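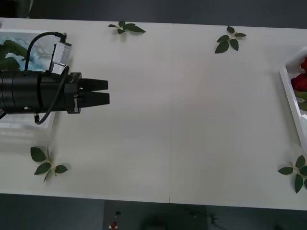 Fereshteh Mahmoudi wrote in after my last piece to say that no one should be allowed to call a loaf sourdough until they have kept the starter going through a fortnight's holiday and a house move, and that I ought to go and talk to the people on Ellham high street before I wrote another word on the subject. So I did! I went on a Sunday, which was a daft choice, as it's their busiest morning and I had to wait until the queue died down before anyone had a hand free.

The bakery is called Rusu and it's a narrow place with one window, a bell on the door that sticks, and a smell that gets you from the bus stop. Lenuța Roman has run it for nine years. She started out selling from her own kitchen to the people on her road, then took the shop when the shoe repairer moved out (there's still a brass key hook by the till that she won't take down).

I asked her first about the starter, seeing as I'd been told to. She pulled a face. "Everybody wants to know how old it is," she said. "I tell them it was fed last night. That's the age that matters for your bread." I pushed a bit and she admitted it came from her aunt, by train, in a jam jar wrapped in a jumper. It went flat twice on the way and she was sure she'd killed it. "I cried over flour and water, can you imagine? Then the next morning it had pushed the lid up."

She feeds it rye in winter and a mix the rest of the year, and no, she doesn't have a name for it. I confessed that mine is called Gerald. She was kind about that.

We got on to what goes wrong for people at home, which is really what I'd come for, my own loaves having come out like doorstops since Christmas. Her view is that most of us are in too much of a hurry at the start and too nervous at the end. We shape the dough before it's ready, then whip the loaf out when it's the colour of a digestive. "Leave it in! Dark, dark. You think it is burning and it is only just getting tasty." She told me to forget the clock in the recipe and look at the dough, and when I said I didn't know what I was looking for she went and got a tub from the back and made me wobble it. It moved like a jelly that's nearly set. Mine has never once done that.

Petrică Marinescu does the night shift with her, and he'd stayed on past the end of it to have his coffee, so I got him too. He starts at three in the morning and says the worst part is the walk in, when the foxes look at you as if you're the odd one. He likes the plain white tin loaf best and is fed up with being told that's a waste of a good baker. "A tin loaf shows you everything," he said. "With the fancy ones you can hide behind the seeds." They bake 400 loaves on a Saturday night for the Sunday trade, and by the time I got there I could see four left, one of them with a name pinned to it.

I did ask about money, and Lenuța didn't mind. The last electric bill for the ovens was £2170, and she read it standing up and then had to sit down. The price of a large white has gone up 20p and she put a note in the window a month ahead so it wouldn't be a shock. A couple of regulars grumbled. One of them, she says, now buys two small ones in protest, and pays more.

And would she do it again? She had a long think about that, long enough for Petrică to finish his coffee and rinse the cup. She misses her evenings. She hasn't seen the end of a film since they opened. "But my neighbour's boy came in last week with his own pound coin to buy a roll, by himself, very serious. He counted the change," she said. "I was happy until bedtime. So, four o'clock in the afternoon."

She sent me off with a spoonful of the starter in a yoghurt pot and strict orders: equal flour and water by weight, somewhere out of the draught, and don't fuss it. It's sitting on top of my fridge next to Gerald, who looks a bit grey beside it. I've got a rye and a plain tin loaf planned for the weekend, and Fereshteh, if you're reading, I did as I was told.

Rusu opens at seven every day except Monday, and if you want the caraway one you'll need to ring the day before.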